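Section 2. Packing the School Bag

Before you start, clear a little space and bring everything together in one spot – the backpack, the books, the pencil case and anything else that has to travel. It is so much nicer than running back and forth to the bedroom with a shoe in one hand!

1. Open the main zipper all the way and give the bag a good look inside. Last week's papers love to hide at the bottom, so take them out now.

2. Lay the bag down with the opening toward you, and reach in with one hand to hold the fabric apart.

3. Slide in the largest book first, spine down, so that it rests against the back panel.

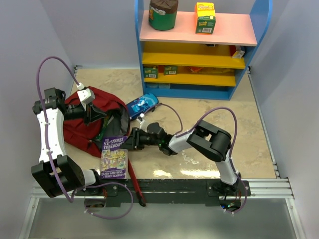 4. Add the smaller books next, then the pencil case on top, where little hands can find it without emptying the whole bag onto the classroom floor.

5. Snacks go in last of all. Pick something in a sealed packet from the pantry shelf and tuck it into the front pocket if your bag has one.

Note: Picture books with soft covers curl easily. Rekha Dixit, who tested this routine with her own two for the Clemcombe guide, slips them between a pair of hardbacks, and they come home nice and flat.

Caution: Please don't force the zipper. If it won't close comfortably, take one book out and try again – a strained zipper rarely lasts until July.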